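**Iltedbridge play kitchen swap opens for spring bookings**

22 September 2019

Hi all, Ada Tedesco here from the Draklow Toy Library in Iltedbridge. I'm usually the one at the desk with a label maker and a cold cup of tea, but this time I get to share some news. Our play kitchen swap is open for bookings, and I'm pretty chuffed with it!

If you've got little ones, you'll know how it goes. The toy kitchen is the favourite thing in the house for a fortnight, then the same old plate of pretend veggies sits in the corner gathering dust. With the swap, you borrow a set, keep it for up to 6 weeks, then bring it back and pick something different. We have 17 sets ready to go, each in its own tub with a list taped inside the lid (please check the list, I beg you).

We've gone for a mix of play food and proper small cookware. Kids can spot a pretend pan a mile off, and mine always went straight past the toy ones to the saucepan cupboard. So you'll find little pans with lids alongside the corn cobs, and most of the colours are cheerful – purple has been a clear winner with our under-fives.

The other bit I love is the mat. We cover the table in brown paper and mark it into boxes with blue painter's tape, then the kids decide what goes where. One box might be the stove, another the sink, another the shop. My colleague Tariq Butt started doing it at our August open morning and the four-year-olds had a whole restaurant going before we'd finished the morning tea dishes. It costs next to nothing, the paper can be drawn on, and the tape peels up when you want a new layout.
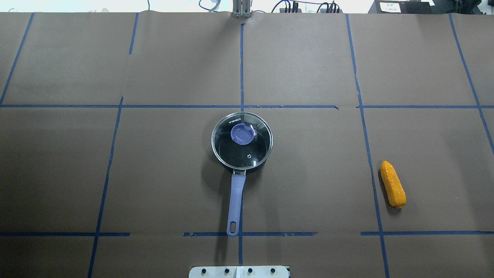
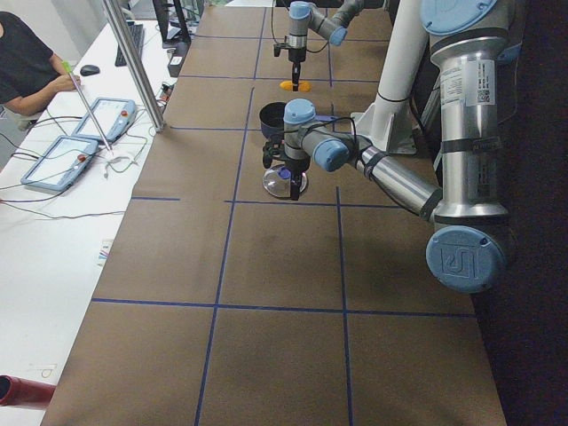
*Brown paper and blue tape on the table, with a small black saucepan and a toy corn cob in the first photo.*

Borrowing a set costs $20 for the season if you're already a member, and you can have 2 tubs out at a time. If a piece goes missing, don't stress – give us a ring and we'll sort it out. We'd much prefer a phone call to a tub hiding in your garage until Christmas. Pans can be washed in the sink with warm soapy water, and the play food just needs a wipe and a good dry before it goes back.

Bookings are at the front desk of the Draklow Toy Library, or ask for me or Tariq over the phone. Local media are welcome to come and see the sets, and I'm happy to have a yarn about any of it.

**Media contact:** Ada Tedesco, Draklow Toy Library, Iltedbridge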